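Section 4: Setting Up Your Self-Guided Castle Day with the Eltano Audio Handset

Welcome back, and thank you for reading this far! By now your handset should be charged and you should have picked a language. In this section we'll get your route loaded, so that when you step off the bus at Quintela Castle you can put your phone away and simply enjoy the walk up the hill.

Please set aside a quiet evening at your hotel or guesthouse for these steps. You can do them at the bus stop if you must, but the signal in the valley comes and goes, and it's much nicer with a cup of tea.

Before you begin, have these at hand:
your booking letter
the handset and its charging cord
the Wi-Fi password for the place where you're staying

1. Hold down the side button until the screen lights up and you hear two soft tones.

2. Turn the dial to Routes and press it once. The handset will look for Wi-Fi. Choose your network from the list and enter the password with the dial (a bit slow, we know, but it only has to be done once).

3. Type in the route code. For the full castle walk with the river path, the code is 3127. If your booking letter shows a different code, use the one in the letter.

4. Wait for the download to finish. The full walk has 98 stops, many of them short little stories told by our narrator, Ferdinand Imhof, who grew up in the village of Osby just below the castle walls.

5. When the screen says Ready, press the dial again and listen to the greeting. Adjust the volume now, with your headphones in – the courtyard is louder than your bedroom, so leave yourself some room to turn it up.

Note: If the download stops partway, don't start over. Leave the handset on and go back to Routes, and it will pick up from the last finished stop.

Note: The inside rooms can only be seen with a timed ticket, sold separately at the gate. Your handset does not hold a place in line for you. From June on, the morning tours fill early, and we'd gently suggest being at the gate before it opens.

Caution: The upper path climbs nearly 300 steps, with a handrail on one side only. Please pause the narration while you climb. Ferdinand will happily wait for you at the top.

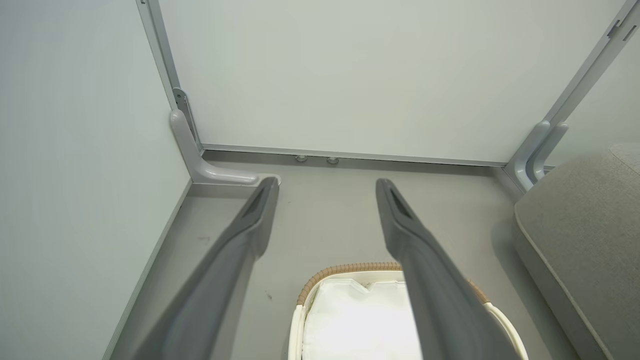 Fig. 4. Gripper fingers spread apart, pointing toward the corner.

6. Plug the handset in overnight. A full charge lasts the whole walk, with enough left over for the bus ride back if you'd like to hear a favorite stop again.

7. In the morning, check that the battery symbol is solid and slip the cord into your day bag.

If something goes wrong on the day, stop by the Eltano window next to the ticket gate and ask for Bernd Rathjen or anyone on his team. They keep spare handsets and can load your route while you wait.

Section 5 covers what to do at the first stop, and how to skip ahead if you've been there before.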